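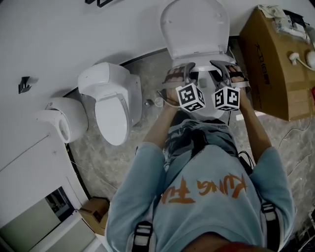 Leaning over a white toilet, in a light blue T-shirt and patterned shorts.

Paid study: family carers wanted

Ivirow is looking for 50 people who look after a relative or friend at home without pay. We want to learn how carers divide up their week, and what kind of respite they would use if it were offered.

You can take part if you:
are 18 or over
give care at least three days a week
live in the Fenulero or Kaewsai areas

Former carers can apply if their caring role ended after last September. Paid home aides are not eligible for this round.

Taking part means two phone interviews and a short written diary kept for four weeks. Interviews last up to an hour and can be booked for evenings – tell us which days suit you. You may skip any question.

Carers who finish both interviews and the diary receive $270. If you stop after the first interview, you receive $100.

Your name will not appear in the report, and diaries are stored apart from contact details.

To apply, fill in the form on the Flirnex page and quote study number 1682. Paper forms can be mailed on request.

Closing date: 24/05/2020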